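# Satutau Bench Cell

The Satutau Bench Cell is a tabletop handling station for small parts, supplied by Gulldale to packing rooms, repair departments and training workshops. It combines a short belt conveyor with two robot arms and is intended for work that is light, repetitive and tiring for the hands.

## What changes for staff

Operators remain in charge of the cell at all times. The arms take over the picking and placing, while staff set up each batch, check the finished parts and decide what is set aside. At Hendriks, where the cell has been in use since September, each shift handles 2,000 parts. The packing team there was retrained before delivery, and no position was removed.

"Our people used to spend the whole shift bent over one tray," said Gisela Schwerdtfeger, production manager at Hendriks. "They now rotate between the cell, inspection and dispatch, and they asked for the rotation to be kept."

Customers are asked to involve operators in planning from the first site visit. Gulldale provides a written work plan for each role — including breaks, handover and who may restart the cell after a stop.

## Equipment

- Belt conveyor with aluminum side rail
- 2 robot arms
- Parallel-jaw gripper
- Controller, power supply and sensor board
- Storage bins

Customers may mark out the tabletop to suit their own parts. Layouts can be saved and recalled under the operator's login.

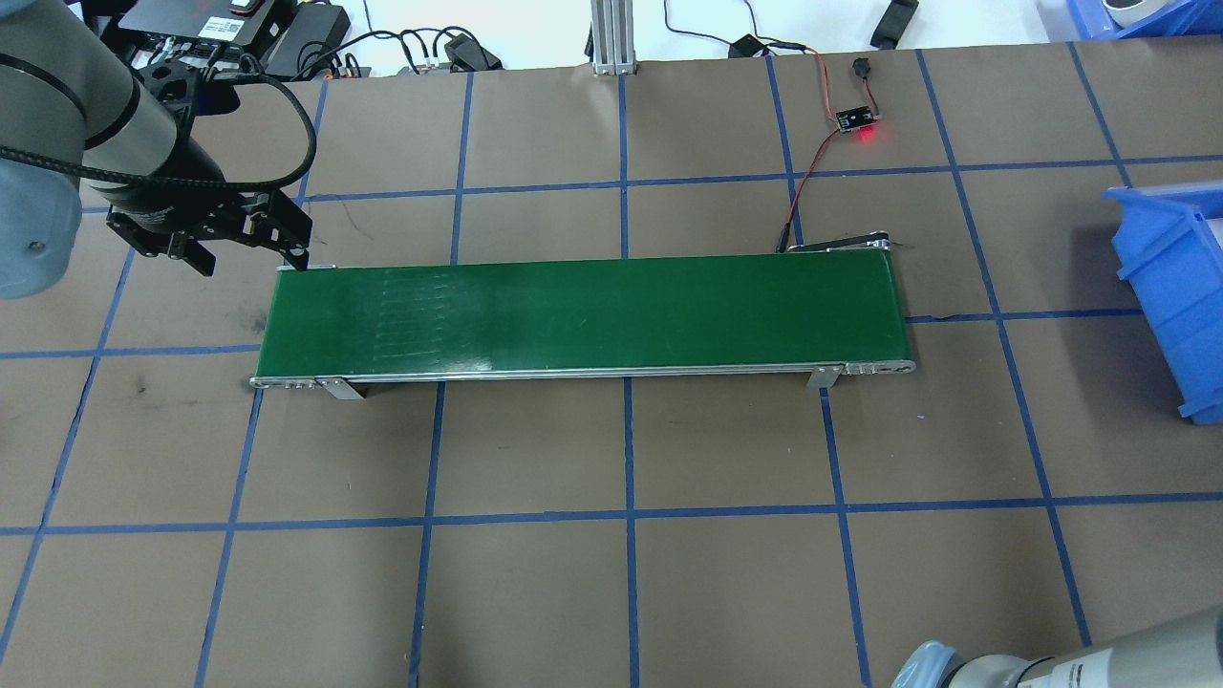 *Bench cell with green belt conveyor and taped grid. The gripper is open over the left end of the belt.*

## Training and ordering

Operator training takes 3 days and is held at the customer's site or at the Clendano training center. The order number for the complete cell is 102. Replacement belts and gripper fingers are ordered separately through the Gulldale parts desk.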